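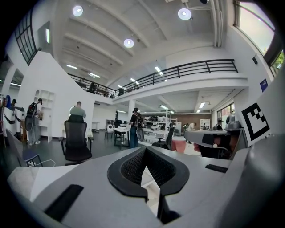 The shop from the ground floor, looking up at the mezzanine.

2023-11-13

I have been renting bench time at the Hernon building since October, and a few people have asked what the place is like, so I'm putting it all in one post.

It's one big room on two levels. The ground floor is where you work. The mezzanine has a black metal railing that turns a corner on the left, and you can look down on everything from up there. I eat lunch up there and do my paperwork. The white ceiling has beams running front to back, and between those and the white walls the place stays bright even late in the afternoon. The tall windows help. There are trees outside the one on the right, and I like having something green to look at when glue is setting.

My old setup was half of a garage with one bulb. I did not know how much I was guessing at colors until I moved. I had mixed a stain for a side table that I thought matched the legs, and the first time I looked at it in daylight it was orange. I stripped it and did it over.

Storage is the main thing I want to talk about. The built-in white shelves are shared, and you get a section when you sign up. Mine is the second from the bottom, which is fine for clamps and bad for my back. Shoshana Pruitt has the one above me and we traded some space so that I could stand my long offcuts on end. If you are thinking of joining, ask for a higher shelf and bring your own bins. The ones I bought are from Lindgren and they fit the depth with a little room left over. I labeled the fronts with masking tape.

Rent is 126 a month, paid up front. That covers power and heat but not sandpaper or blades. I spent 21 dollars on paper in the first two weeks, mostly on the table.

Things I don't like: sound carries. If somebody is on the phone upstairs you hear all of it. The sink drains slowly. Parking is hard after 5.

Hamdia Beyene asked if she could bring her chairs in to reglue them. Yes, guests are allowed if you sign them in, and one of us has to stay with them the whole time. Bring the chairs with the loose joints already knocked apart if you can, and scrape off the old glue at home. It makes a mess and the sweeping takes longer than the scraping.

Next up is the top for the side table. I have the boards cut and they are on my shelf with a weight on them. I'll post again when it's glued.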